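Navaratnam House — Kitchen and Service Area Inspection
Checklist with inspector's comments
Date of inspection: Jul 25, 2019
Inspector: Farzana Saha
Previous inspection: May
File: 3473

Scope: shared kitchen, pantry, service corridor and rear exit on the ground floor. Guest rooms and the boiler room are covered by separate checklists. Ratings used are OK, Minor, Action and N/A. An item marked Action must be closed before the next inspection. An item marked Minor may be closed during normal maintenance.

1. Exits and corridors

1.1 Rear exit door opens fully without a key. OK
1.2 Corridor clear to full width. Minor
Comment: Two folded chairs and a stack of flattened cartons were leaning on the wall by the pantry door. Moved during the visit. Same finding in May.
1.3 Exit sign lit. OK
1.4 Emergency light works on test button. Action
Comment: The unit at the pantry end came on dim and went out before the test was finished. Replace the battery. If the new battery does not hold, replace the unit.

2. Fire safety

2.1 Extinguisher in place, pin and seal intact. OK
2.2 Extinguisher tag current. OK
2.3 Fire blanket mounted within reach of the range. Minor
Comment: Blanket is present but hangs behind the door when the door is open. Move to the opposite side of the opening.
2.4 Smoke alarm in corridor sounds on test. OK
2.5 Range hood filter free of heavy grease. Action
Comment: Filter was saturated along the lower edge. The cleaning log has no entry after May. Clean now and log the work.

3. Electrical

3.1 Outlets near the sink protected, trip and reset on test. OK
3.2 Cover plates whole and tight. Minor
Comment: One plate left of the refrigerator is cracked at the screw. No wiring exposed.
3.3 No extension cords in permanent use. Action
Comment: The Galtitz kettle is still fed from a cord run behind the toaster. Move the kettle to the free outlet beside the window and take the cord out of the kitchen.
3.4 Panel directory legible. OK
Comment: Breaker 13 has been relabeled as asked.

4. Counters, backsplash and sealant

4.1 Counter firmly fixed, no movement under hand pressure. OK
4.2 Surface free of open cracks and chips. OK
4.3 Joint between counter and backsplash sealed along full length. Minor
Comment: Sealant has pulled away for 6 inches behind the sink. Cut out the old bead, dry the joint and reseal. Mellell clear sealant from the maintenance shelf is acceptable. 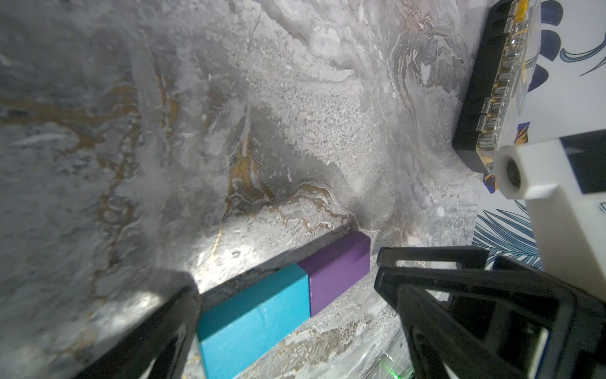
Item 4.3. Inside corner, marble-patterned surface and back panel, with wooden blocks laid end to end.

4.4 No staining or swelling under the counter. OK
4.5 Counter free of stored items that block cleaning. Minor
Comment: Loose items should be put away at the end of the day. The pattern of the surface makes crumbs and small spills hard to see, so wipe the full area and do not rely on spot cleaning.

5. Plumbing and hot water

5.1 Faucet and trap free of leaks. OK
5.2 Shutoff valves turn freely. Minor
Comment: Cold valve is stiff. Work it open and closed at each monthly check.
5.3 Dishwasher hose secured. OK
Comment: Saller unit, new clamp fitted after the last inspection.

6. Food storage

6.1 Refrigerator thermometer present and readable. Action
Comment: Thermometer missing. No reading could be taken from inside the cabinet.
6.2 Dry goods stored off the floor. OK
6.3 Cleaning products kept apart from food. OK
6.4 Oven dial agrees with oven thermometer at 325 °F. OK

Follow-up

Items 1.4, 2.5, 3.3 and 6.1 require action. Return the signed sheet to the office with the cleaning log attached. Items 1.2 and 3.3 are repeat findings — both will be raised with the house manager if found again.

Signed: F. Saha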